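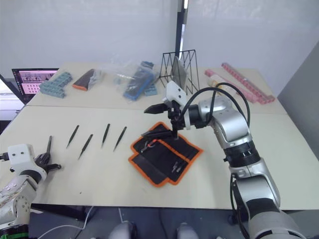 Tweezers and tool pouch, with the left arm holding one pair upright.

1/ Happy Sunday, friends! A few of you asked how I'm getting on with the Umell two-arm kit, so let me put the kettle on and tell you properly. It's a bit of a ramble, sorry in advance (but not very sorry).

2/ What you get from Umell is the pair of arms, the grippers and a year of their teaching software, which is called Oltier. The rental is $700 a month with a 20-day trial up front, and I'm on day 17, so I have to make up my mind pretty soon!

3/ My pet task is tweezers. Skinny, black, flat on a pale table, and I want them put away in a tool pouch. I picked it to be mean, I'll admit. Boxes and blocks are what every sales demo shows you, and I don't pay anyone to pick up boxes. 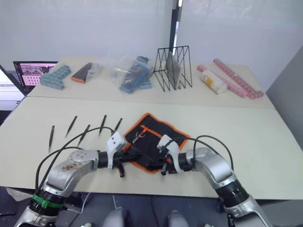 4/ The part I worried about most was the two arms working close together over the pouch. Oltier lets you set a keep-apart distance for the grippers, and you'll want to spend a whole evening on that one setting. Mine came too cautious out of the box, and the arms kept waiting for each other like two polite people at a door.

5/ I've logged 178 tries so far. Picking up is better than I'd hoped, especially once I slowed the last little bit of the approach. Tucking things into a fabric pocket is still hit or miss, and the soft edge of the pouch moves when you'd rather it didn't.

6/ Grumbles: the manual is thin, the cables need more slack than the setup guide tells you, and support answers kindly but takes a couple of days. I had the Dierckx kit on loan last year and their phone line was so much quicker.

7/ Would I keep it? I'm leaning yes, at least through December, when the Birnura fingertips are supposed to ship. They're softer and I'd love to try them on the pockets. Send me your questions and I'll get to them after supper!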